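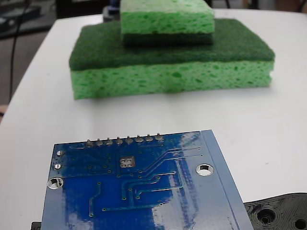 FOR IMMEDIATE RELEASE

Boltberg Ice Adds a Flat Monthly Ice Machine Plan for Small Businesses in Prekgate and Nultach

PREKGATE — I own Boltberg Ice, and for 15 years I've been selling ice machines to people who didn't really want to buy one. They wanted ice! They wanted it at six in the morning when the deli opens, and they wanted it to taste like nothing at all, and somewhere along the way they ended up owning a big steel box with a compressor in it and a manual they lost the first week.

So starting in June we're doing it differently. Our new plan is called Dagdag, and it works like this: we bring the machine, we hook it up to your water line and drain, we clean it, we change the filter, we fix it, and you pay one bill a month. The bill for our smallest machine is $109. That one makes up to 200 pounds of ice a day, which is plenty for a coffee shop, a dental office or a church kitchen (unless your church does fish fries like mine does, in which case call me and we'll talk about the next size up).

I want to spell out what's in the price, because I've read the fine print on a lot of these plans and it made me grumpy. Delivery and setup are in. Two full cleanings a year are in, with descaling, and so are the water filters. If a pump or a fan motor or a control board quits, the part and the labor are both in. If we can't get your machine going again the same day, we drop off bagged ice until we can, and you don't see that on your bill either.

What's not in: running a new water line from the other side of the building, or moving a drain. We'll do that work, or your own plumber can, but we quote it separately before anybody touches a wrench. 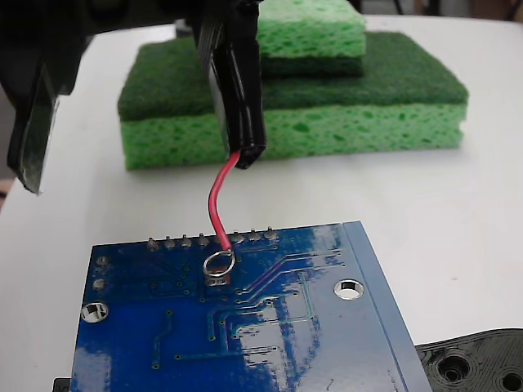
Red wire with a ring terminal, and a blue circuit board.

Now, cleaning. I could talk about it all day and my family has asked me to stop. An ice machine is a wet, dark box, and it needs to be taken apart and scrubbed on a schedule. Most owners mean to do it. Then it's a Thursday, there's a line out the door, the machine is still dropping cubes and the cleaning gets pushed to next month, and then the month after that. I've been guilty of it myself with the one in our own break room. With Dagdag the date goes on our calendar instead of yours, and we come before you open or after you close, whichever you like better.

We tried the plan out over the winter with a handful of customers in Prekgate, mostly restaurants plus one veterinary clinic and a bowling alley. Between them we made 2,472 service stops last year before the plan existed, counting the rest of our regular customers too, and I went back through the tickets one evening with a pot of coffee. An awful lot of them were for scale buildup or a clogged filter. Our water around here is hard — you know that if you've ever looked inside your tea kettle — and it's rough on anything that freezes it or heats it.
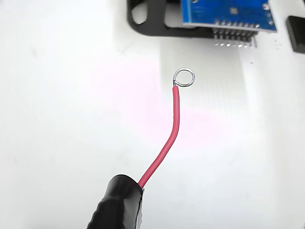 That's also why the filters go on a schedule and get changed whether they look bad or not. We'll test your water on the first visit and pick the filter to match, and if you're over in Nultach on the east side you'll probably get the bigger one. Same price.

A few things people have already asked me at the counter. Yes, you can put an older machine of yours on the plan, as long as we look it over first and can still get parts for it. Yes, you can go up or down a size, and we'll swap the machine out for free once a year. No, there isn't a five-year contract. The first term is 12 months and then it goes month to month, with 30 days' notice if you want out. Seasonal places like the ball fields and the snack stands can pause over the winter, and we'll drain the machine and shut it down properly for you.

We'll be signing people up at the Boltberg Ice shop in Prekgate, and you're welcome to come in and see the machines running. There are cubes, nuggets and flakes, and yes, you can try all of them (nugget ice people, I see you, I'm one of you). The front counter opens at 7:30 in the morning. If you'd rather have us come to you, ask for a site visit when you call. It's free and it takes less than an hour.

Media questions can come straight to me at the shop. Please call after lunch, when the trucks are out and I can hear the phone.

About Boltberg Ice
Boltberg Ice sells, rents and repairs commercial ice machines for businesses in Prekgate, Nultach and the towns in between.

###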